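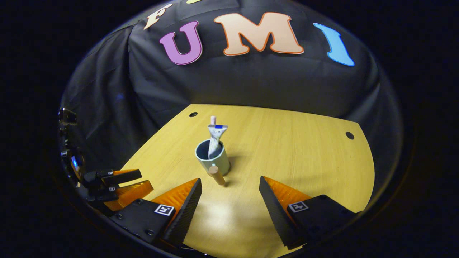
*Wrist view from the hand-held gripper: mint-green mug with a squeeze tube standing in it, between the open fingers.*

## Tube-and-mug task, Kirnutitz table

Wednesday, August 18, 2021

This page covers the Kirnutitz part of the Hekelberg set, which contains 1703 hand-held demonstrations. The policy takes wrist images and gripper width as input; no external camera is used. Start positions vary between demonstrations – the mug and tube do not.

**Fingers.** Both carry orange ridged soft pads and a square fiducial marker on the black mounting block. Gripper width is computed from the two markers.

**Side mirror.** The mirror at far left gives a second view of the fingers. Mirror regions are flipped before training.

**Evaluation.** 56 trials, 19 of them from start positions outside the training range. Each trial is stopped after 30 seconds. Results are listed on the Tirnenwood page.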